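foltudholm-paint-notes

A little table of wall paint colours, typed up by me because I got fed up with losing scraps of paper. There are 297 rows, one per paint, and it all lives in paints.csv. Most of them are greys and off-whites, as that's what I was shopping for (sorry if you came for reds!).

What's in each row

name — the name on the tin
maker — Clenix, Iwasaki or Flarach
finish — matt, eggshell or silk
coats — how many I needed over white primer
notes — me grumbling, mostly 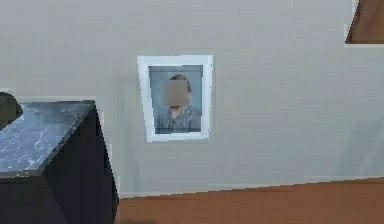 I brushed every paint onto card and let it dry overnight before writing anything down. The Clenix ones went on thick and I quite liked them. Iwasaki's silk range shows every brush mark, so I'd use a roller if you've got one — I didn't, and 58 rows have "streaky" in the notes.

Known problems

11 rows have no finish filled in because the label had come off. Six Flarach names are spelt two ways, and I haven't picked one yet. Please don't match paint from your screen either, go and get a tester pot.

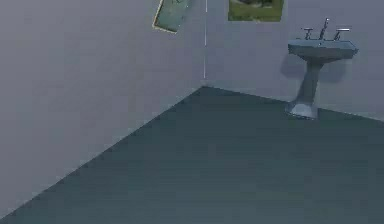 Pale grey walls with a small framed picture up high.

Using it

Take it, change it, put it in your own project, I really don't mind. If you spot a typo open an issue and tell me the row number. I'll be adding the Foltudholm masonry paints in May, once the shed is warm enough to dry anything.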